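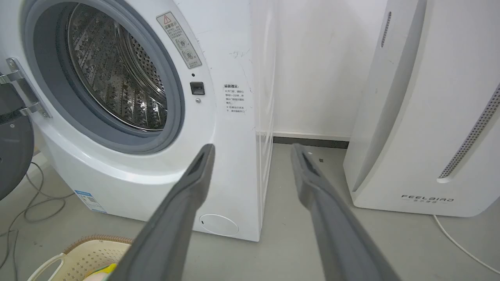
Wash corner, front loader with the door open.

7 February 2020
Dye shed, Plosstead

Eucalyptus day! Got the bark soaking last night so it had a good long head start, and the pot smelled wonderful by breakfast (cough lolly with a bit of wet dog). Brought it up slowly on the Hämmerli burner and held it just under a simmer. Bark first, then leaves an hour later. I want to keep doing it that way round, the colour seemed deeper than when everything goes in together.

Skeins in the pot:
Nokimico 4 ply, no mordant
Nokimico 4 ply, alum
the grey fleece handspun, alum
cotton strip, soy milk, just to see

The unmordanted wool is the star. Proper burnt orange, like a brick that's been in the sun, and it went through the rinse with hardly any colour coming off. The alum skein is more of a mustard and I like it less than I expected to, although next to the orange it looks terrific. Grey fleece came out a dark rust with the lighter locks showing through, very keen to spin more of that. Cotton is beige. Oh well.

Tried the Sustuveck iron powder as an afterbath on half of the alum skein. Pinch of it in warm water, 11 minutes, stirring the whole time. Went from mustard to a deep olive while I watched and then kept going, so next time I'd pull it out earlier. Handle is a bit harsher too. Keep the iron spoon and the iron bucket away from everything else please, there was a grey thumbprint on a clean skein last week and I suspect that was me.

Temperature notes: the 30 minute hold at the top was plenty. Left one mini skein in the pot to cool and it did pick up a little more red, so overnight is worth it if the shed's free.

Rinsing: let the wool cool right down before it goes anywhere near water. Spin only in the machine, mesh bag, no agitation at all or we'll be making felt.

Leftover bath is in the lidded tub, labelled. Still plenty of colour in it. I'm going to put 50 g of the undyed silk through tomorrow and see if I can get a peach out of it.

To do
more bark (the stringy stuff by the back fence, only what's already dropped)
tags for the sample book
test strips in the window, leave them up until May
wash the strainer!!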